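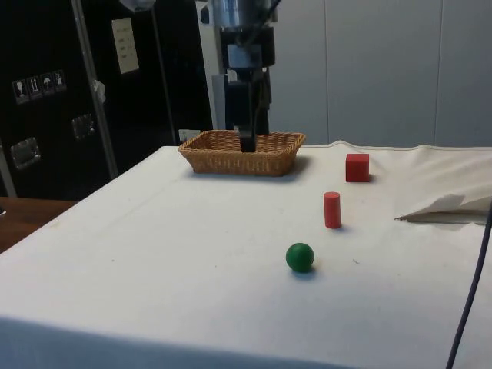
Rikura woven storage basket, medium rectangular

Bought to hold post and chargers on a hall shelf, and used daily since February. I paid 24 pounds including delivery. The same range has a small and a large, neither of which I have tried.

Construction

The base is a flat woven panel over a stiff inner frame. The sides flare slightly, so the footprint at the rim is larger than at the base. Measure your shelf against the rim figure. The listing gives only one width, 40 cm, and on my sample that is the rim. Burgi Imhof, who reviewed the large size on the Esex storage pages, found the same thing.

Weave tension is even on the long sides and a little slack at two of the corners. The rolled rim is bound continuously with a single overlap on one short side. The cut end there was proud of the binding and caught on a jumper in the first week. I trimmed it with side cutters and put a drop of wood glue under it. It has stayed down.

Load

Rikura states a limit of 5 kg. I loaded it to 7 kg with bagged sugar and left it on two battens over a weekend. The base sagged by a few millimetres at the centre and recovered by the Saturday after. The rim kept its shape. Lifting by the rim at that weight made the corners creak and I would not do it regularly.

Finish and cleaning

There is a thin clear lacquer outside and none inside. Dust collects in the weave and a soft brush attachment on low suction removes most of it. A damp cloth raises the fibres on the unlacquered side, so keep it away from the bathroom.

Compared with

The Statach equivalent is heavier, has cut-out handles and costs more. The Leitner version is fabric over wire - easier to wash, but the sides bow outward when full. Rupert Koller's comparison table has the dimensions for all three, with the Rikura width again given at the rim.

Faults

Loose binding end as above. Slight rock on a hard surface, cured with one felt pad. Strong smell of lacquer for the first few days.

Rating: four out of five.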